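The Update That Wasn't: Inside a Small Supplier's Very Long February

At twenty to seven on a February morning, Mwanaisha Mosoti opened her laptop at the kitchen table and saw that a dental office in Flarkham had been logged in to its own booking system all night. The office closes at five. The account belonged to a receptionist who had gone home with a cold the day before.

Mosoti runs support for Purik, which makes scheduling software for clinics, salons and repair shops. It has 2000 customers, most of them with fewer than ten staff. She reset the receptionist's password and wrote a short note. By nine she had four more notes just like it.

What the five offices had in common was a browser add-on called Utell. It reads appointment details aloud over a desk phone, so that a receptionist can keep her eyes on the person at the counter. A two-person company had built it and then sold it the previous fall. The new owners kept the name and the icon and changed very little else for three months. Then they pushed an update.

The update asked for one extra permission, to read and change data on all websites. Browsers show a prompt when an add-on does this, and most people click through it. Once installed, the new version copied session cookies, the small files that keep a user signed in, and sent them to a server every 6 hours. Anyone holding a fresh cookie could open the account without a password, and without the code from a phone that many of the offices had set up.

"We had spent two years getting people to turn on the second code," Mosoti said. "They did it. Then I had to call them and tell them it hadn't helped."
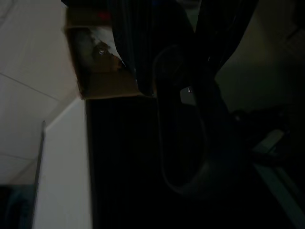

Purik does not have a security team. It has eleven employees and a contract with Hepburn, a consulting firm that handles incidents for companies of its size. Toshiko Sakai took the call there, and asked for the server logs before she asked anything else.

The logs were thin. Purik kept sign-in records for 63 days but did not record which browser a session came from once it had started. A stolen cookie used from another country looked the same as the receptionist coming back from lunch. Sakai's group had to match sessions against network addresses by hand, and it took them most of a week.

They found 500 accounts with signs of outside use. In nearly all of them the intruder had looked at the customer list and left. In a few, the payout details had been changed, so that deposits for future appointments would go to a different bank. Two of those changes had already collected money. The amounts were small – a few hundred dollars in one case – and Purik repaid them.

Sakai thinks the payout changes came from a second group that had bought the cookies. The first group was careful and worked at night. The second used the accounts in the middle of the day, and one salon owner watched her own bank details change on the screen while she was looking at them.

The fixes were not complicated. Sessions at Purik now end after twelve hours and are tied to the machine they began on. Changing payout details requires signing in again, and the old address gets an email. Mosoti had asked for the email two years earlier, and it had been sitting on a list behind a redesign of the calendar.

Utell was removed from the browser's store nine days after the first report. Removal from the store does not always remove an add-on from computers that already have it, and Purik's staff ended up phoning offices one at a time. Some had never heard of Utell. It had been put there by a nephew, or by whoever set up the front desk computer in the first place.

Sakai tells clients to open the add-ons page on every work machine and delete whatever no one can explain. She also suggests looking at who publishes the ones that stay, and checking again after a few months, as small add-ons change hands often and the sale is rarely announced.

The dental office in Flarkham has gone back to reading its appointments off the screen. Purik lost nine customers over the spring. Mosoti called each of them, and three have returned.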